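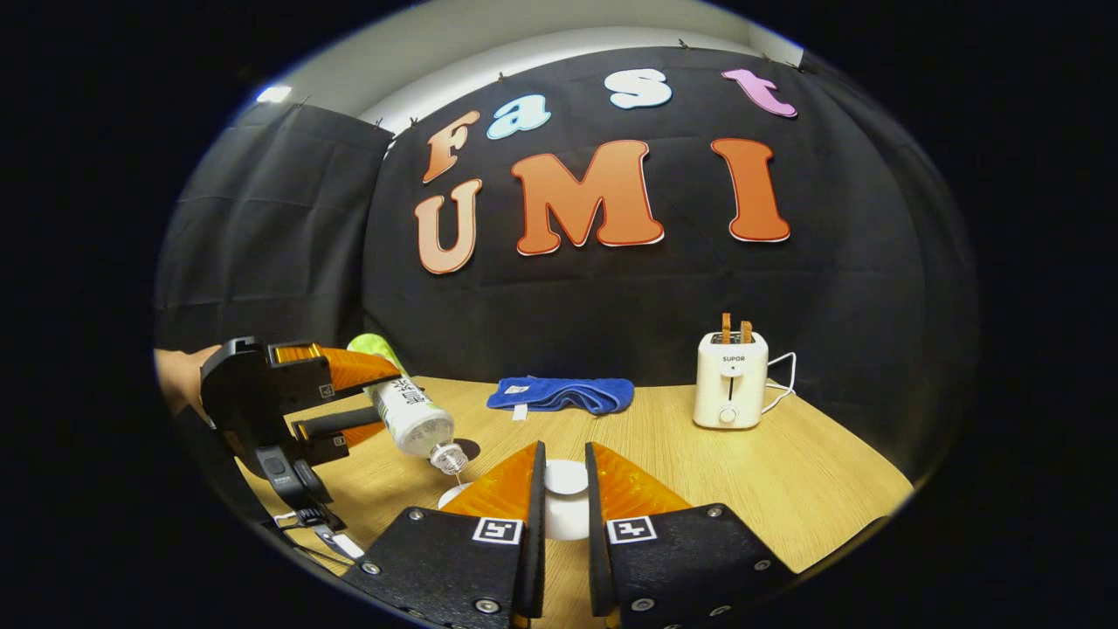 The cops won't come out for a storage cage, a neighbor told me in the elevator this morning, so don't bother calling and just eat the loss. She said it like it was a settled thing and got off at her floor, and I've been stewing on it ever since.

Posted in May, 9:40 p.m., by cagewatcher

I live at Villanueva Court, the big building off Merida Street with the underground parking. Every apartment gets a wire storage cage down there. Some time in the last two weeks somebody cut through the side of mine and took my bike, a box of camping stuff and my late uncle's socket set. The padlock is still on the door! They went in through the wire where it meets the wall. I only found out when I went down for the cooler.

I wasn't the only one. There's a note by the mailboxes from another tenant who lost things, and the cage next to mine has a zip tie holding the wire shut, so I'm guessing them too. The management company (Dornus) sent one email that said "residents are reminded to secure their belongings," and that was it.

So here's where I'm stuck. I don't know what day it happened. I don't have a serial number for the bike, just the receipt, $525, from a shop that has since closed. My renter's insurance has a $200 deductible. And there's a rumor going around the building group chat that it's a crew working its way down Merida Street, with people posting a blurry picture of a guy in a hoodie and saying it's him. I don't want any part of that, he could be delivering a pizza for all I know.

Do I file a police report this late? Does it do anything? And can Dornus just shrug at me like that?

Reply from gus_on_the_third

Yes, file it. You can be two weeks late, you can be a month late, they'll still take it. When they ask for the date you give them a range — last time you saw the stuff, first time you noticed it gone. That's a normal answer and there's usually a spot on the form for it.

I went through this a couple years back with a garage break-in, different part of town. I did mine online at the kitchen table and got a case number the next afternoon. No officer came out, so your neighbor is half right about that. In my city they don't send a car when it's over and nobody's hurt. But the case number is what the insurance company asked me for before anything else, and they wouldn't open the claim without it.

On the bike, dig around for the serial number before you give up. Mine was in an old email from when I had registered the warranty. Some people have it in a photo without knowing it (look for any picture where the bike is upside down or you can see under the pedals). If you find it later you can call and have it added to the report, you don't have to start over.

Put the socket set in too, even if you think it's worth nothing. I left a drill off my list and guess what turned up at a pawn shop. I had a heck of a time showing it was mine.

Also check your deductible against the whole list and not the bike alone. My bike by itself would have been $169 after they knocked off for age, under my deductible, so a big fat zero. With the tools and the jackets it got me over the line. And ask whether your policy pays replacement cost or the used value, it makes a huge difference and I had no clue which one I had.

Reply from Nuditz

waste of time imo. had 5 things stolen from my truck over the years, reported every one, never saw any of it again. buy a thicker lock

Reply from merida_street_renter

I'd push back on the post above a little, even though I get it! I've never gotten anything back either. But the reports get added up. Our block had a string of car windows smashed and we all assumed somebody else had called it in. When a few of us went to the evening meeting at the precinct, the officer had two reports on his sheet. Two! We'd had glass on the sidewalk for weeks. After that we went door to door and got people to file, and there was a patrol car around at night for a while. I can't swear one caused the other, but it sure didn't hurt.

About Dornus, I rented from them before I moved across the street. Phone calls go nowhere. Write to them, email is fine, and put the case number in the first line. Ask three plain things: is there a camera covering the garage entrance, how long do they keep the recordings, and when will the wire be repaired. The recordings are the urgent part. Plenty of systems tape over themselves after a couple of weeks and you may already be close, so I'd send that tonight before you even do the police form.

Whether they owe you money is another story. My lease had a line saying storage was at the tenant's own risk, and yours may too. It's worth reading, and the tenant hotline at city hall will look at it for free if you can stand the hold music (almost an hour in my case, I did my ironing). Fixing a damaged cage is a separate matter from paying for what was in it, so don't let them lump the two together.

And good for you staying out of the hoodie picture thing. If anybody in that chat has real footage with a time on it, they should attach it to their own report. We had a kid on our block get followed home over one of those posts and he lived there.

One last thing, talk to whoever put the note by the mailboxes. If you both give each other's case numbers when you file, it's easier for them to see it's the same garage.

Contact us | Copyright, all posts belong to their authors | Back to top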